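Cookies help us run this site. OK / Settings

Morning walks in Oltalville: which loop?
Posted by slowstroller, December 2, 2023

I'm up to 2,000 steps before breakfast and loving it! I stop a lot (dogs, gardens, chatting), so I'd like a loop with places to sit. Any favorites?

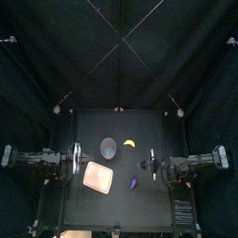
fultowfan
Try the river path out to Fultow! It's flat, with benches most of the way, and my last trip came to 3,953 steps with a long stop at the bridge. Go early if you like birds. 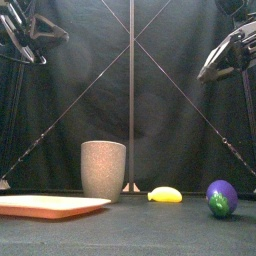

Coming back, take the hill street, which is steeper but has the best porches in town. In April the whole block smells like lilac.

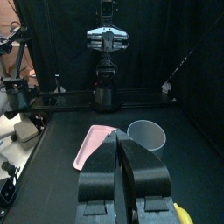

porchlight
Hill street is rough on knees. I just do the park.

Comments

teacup_m: Rungrueang opens early and has great iced coffee!

slowstroller: Did the river path today, so pretty! Hill next time.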